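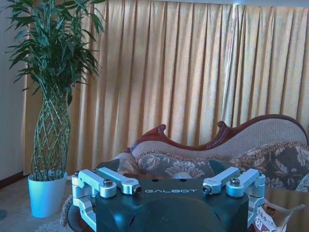
Living Room Safety Checklist — Furnished Rental Units

Properties > Mindale > Inspections > Living Room
Overview Units Checklists Archive
3 comments 12 shares

Unit 123, Mindale. Inspected October 15, 2019. Previous inspection: January.

1. Smoke alarm. PASS. Sounds on test button. Replace battery at next visit.

2. Outlets and cords. FAIL. Extension cord run under rug behind sofa. Remove. Cover plate at window wall cracked, replace before next tenancy.

3. Portable heater. PASS WITH COMMENT. Rated 800 watts, tip-over switch works. Keep 3 feet from curtains and upholstery. Must plug directly into the wall.

4. Window blinds. FAIL. Looped cord with no cleat. Fit cleat or swap for cordless type — the same comment was made in January and remains open.

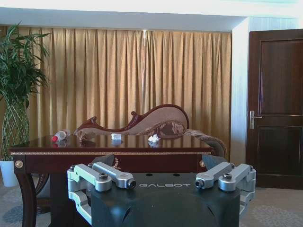 The work order for the blinds is 1159. It should not be closed until the cord has been checked at full drop with the window open and shut.

5. Tall furniture. PASS. Bookcase strapped to stud. Strap tight, screws not backed out.

6. Floor and rugs. PASS WITH COMMENT. Rug pad short at the hall end, corner lifts. Trim rug or extend pad.

7. Coffee table. PASS. Stands level, no rocking under hand load. Check leg bolts yearly. 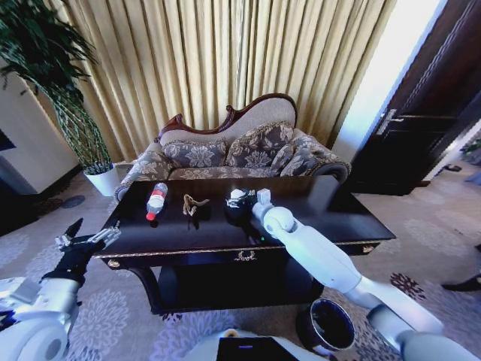

Item 7. Coffee table, dark wood, glossy finish.

8. Exit path. PASS. Clear from sofa to hall door. Door opens fully.

Comments (3)

Prajapati office: Cleat ordered for item 4. Cover plate is in stock.

Rukia Property Services: Does item 3 apply to oil-filled heaters?

Aren Inspections: Yes, same clearance. Note the rating on the sheet.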